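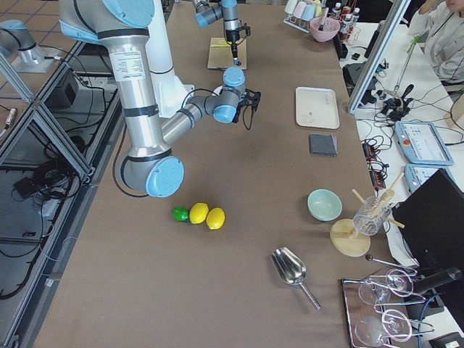
The long table.

The man who sold Győző Dobos a new roof had a clipboard, a firm handshake and a truck with Quinlan Roofing on a magnet. The magnet was crooked. Győző straightened it for him, then wrote a check for $170 as a deposit on shingles.

By November he had no shingles and a very good memory of the handshake. The number on the receipt rang at a bakery in Pranamville, where they were nice about it and sold him a loaf.

He took the receipt next door.
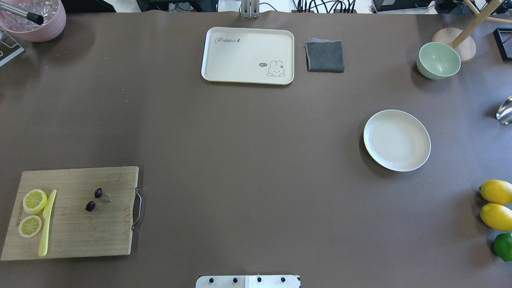 Oddur Toft told him that $170 was a bargain, as he himself had paid $193 and hadn't even been offered a handshake.

They split the loaf and waited for rain.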